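**Wrist camera in sim: stay on the Fotudeo profile or move to Skorneo?**

**hoani_f** - Tuesday, August 6, 2019

I have two wrist camera models set up in the simulator for the same arm and the same two-finger gripper. One uses the Fotudeo profile, the other uses Skorneo. The job is closing on small parts on a flat bench. Over the last week I ran 393 grasps with Fotudeo and 290 with Skorneo. The Skorneo batch is smaller because the license server went down Friday and I didn't restart it.

Pick rate is close enough that I don't want to call it. What bothers me is the image going into the pose estimator. Both profiles go through the same encoder, and when the wrist gets near the bench the stream turns soft and blocky.

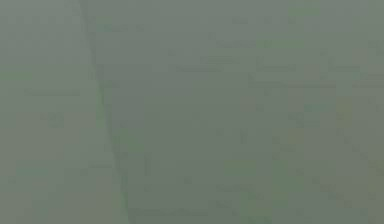

The estimator still puts out a pose on input like that, and its confidence number barely drops. The controller trusts it and keeps going. I can gate on confidence, but then I'd be gating on a number I don't believe.

Has anyone compared these two close to a surface? Everything I can find is at arm's length.

Fletcher Hoani

---

**brandao_h**

What bitrate are you running? The encoder default in most of these setups is meant for someone watching on a monitor. Plain surfaces get almost no bits. I would turn compression off completely and rerun 50 of each before comparing profiles.

Hélder Brandão

---

**gripfinger**

Disagree with turning it off. If the real arm sends compressed video over the network, the sim should too. Otherwise you pick a camera under conditions you'll never have.

---

**brandao_h**

Sure, for the final test. He's trying to separate two camera models and right now the encoder is sitting on top of both. Take it out, compare, put it back.

---

**hoani_f**

Bitrate is whatever the default was. I never set it. The real cell is wired and sends raw frames, so gripfinger's point doesn't apply to me, though I didn't say so in the first post.

---

**gripfinger**

OK, then I agree with Hélder. Turn it off.

---

**mlt_arm_user**

We went through something like this on a Maltemetti arm in April. Different camera, same symptom. Compression was part of it, but the bigger part was that we had the near focus distance wrong in the profile. Check that before you blame the encoder. Skorneo's file has a field for it. Fotudeo's has one too, but it's under lens and not under depth of field, and it's in millimeters while the rest of the file is in meters.

Also, stop using the wrist camera for the last bit of travel. We take the last good pose from higher up, freeze it, and go down on joint position and finger contact. No estimator below that point.

---

**brandao_h**

Freezing the pose only works if the part stays put. With light parts the first finger to touch pushes them over, and then you close on nothing.

---

**mlt_arm_user**

Ours are heavy castings, so yes, that helps us. For light parts I'd slow down the approach and let the fingers center it. The Głowacki controller block has a compliant close mode that does this well enough in sim. I haven't run it on hardware.

---

**gripfinger**

I have. It chatters if the gain is left at the shipped value. Cut it in half and it's fine - slow, but fine.

---

**hoani_f**

Checked the focus field. Fotudeo had 2 in it, which I had typed in as meters, so the sim was reading 2 millimeters. That one is my mistake. Skorneo was set correctly, and its stream is still soft up close, so the encoder is doing something too.

Plan for tonight: fix the Fotudeo file, encoder off, same start poses for both, light parts only. I'm leaving the estimator running all the way down for now because I want to see what the confidence does with clean frames. If it's still flat I'll try the frozen pose.

---

**brandao_h**

Log the pose error against ground truth too. You're in sim, you have it for free.

---

**hoani_f**

Already adding it. The old runs only saved success or fail, so I'm throwing those out.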